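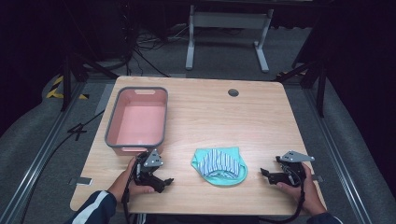
# Two hands, one cloth bin, and a lot of promises

I spent most of a Tuesday at Prullbridge learning to move cloth into a bin with a gripper in each hand. I am not a robotics person. I write about work, mainly dull work, and Miroslava Brabec had read my piece on hotel laundries and asked if I wanted to come and be useful for a day. There was a fee and a sandwich.

The idea is simple enough. You do the job by hand, but your hands aren't allowed to touch anything. They hold the grippers, and the grippers hold the cloth. Everything you do gets recorded, and later a robot with the same sort of fingers is supposed to learn from it. No remote control, no joystick. They tried a remote setup in July and gave up on it for cloth because the operators got slow and then got bored.

I was slow and bored too, so I'm not sure what that tells us.

## What the work is like

You start with the bin up on the far side of the table and the cloth close to you. Close the left on a corner, close the right on another corner, lift, carry, let go. Each go is called an episode, a big word for putting something in a bin. My morning target was 507 for the whole team, and I will not say what my share of that was.

My wrists hurt by eleven. The grippers aren't heavy when you pick them up, but they are heavy when you hold them level, and the cables tug when you reach. I also kept wanting to use a knuckle, or to flatten a fold with the side of my hand, which I do at home without thinking. With two fingers a side you can't. So you learn a new way of handling cloth, a worse one, and then you teach the worse one to a machine. I asked Miroslava whether that bothered her. She said the robot doesn't have knuckles either. Fair point, though it does make me wonder why we keep calling this "learning from people."

The other thing I noticed is how much tidying goes into the rules. If you drop a piece, you're allowed to pick it up again, and they want that, because a robot will drop things. But if you stop to scratch your nose, the episode is thrown out. Hesitating is a gray area. I hesitate a lot. A person sorting laundry hesitates all day — is this dry, is this ours, is that a stain — and I'd say the hesitating is most of the job. The hands just follow along.

## Where I get stuck

Rusnák, who pay for the project, have a slide that says 1271 episodes is enough for "reliable handling of soft goods." I have seen the slide. I asked what reliable meant and was told it was being defined. I asked what soft goods meant and got a list that ran from washcloths to duvets. I'd like to see anyone get a duvet into that pink bin, robot or otherwise.

What we did was small pieces, on one table, in one room, under the same lights all day. Ribbed green, blue and white stripes, into the bin and on to the next go.

Maybe it carries over. Florante Gatchalian, on the next shift, has done this for 2 years and thinks it carries over more than you'd expect, as long as you vary where the bin sits and how the cloth lands. He was patient with me and he may well be right. But he also told me that 5 people's recordings got pulled last month for being "too individual," and nobody could explain to me how a person folds a towel in a way that isn't individual.

The gripper pads take a beating as well. One of the ones I looked at was frayed and peeling along its edge, with a flap hanging down. I do wonder what the robot makes of a grip recorded on pads like that if its own are brand new.

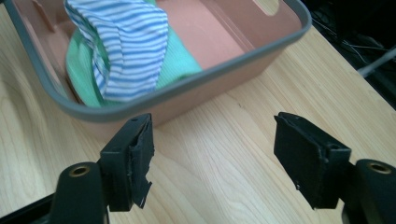 Dalibor Ďurica wrote to me after I sent him a draft of this, and he thinks I'm being unfair about the numbers. Worn pads are fine, he says, and a data set where everything is fresh out of the packet would worry him far more. He also says I should stop comparing the thing to a hotel laundry, since all it has to do at first is clear a table.

I can live with the first part. On the second, I'd only say that the hotel laundry was on the slide before it was in my draft. I've asked Miroslava if I can come back when the robot has its turn at the same table. She said yes, and that I should bring my own sandwich.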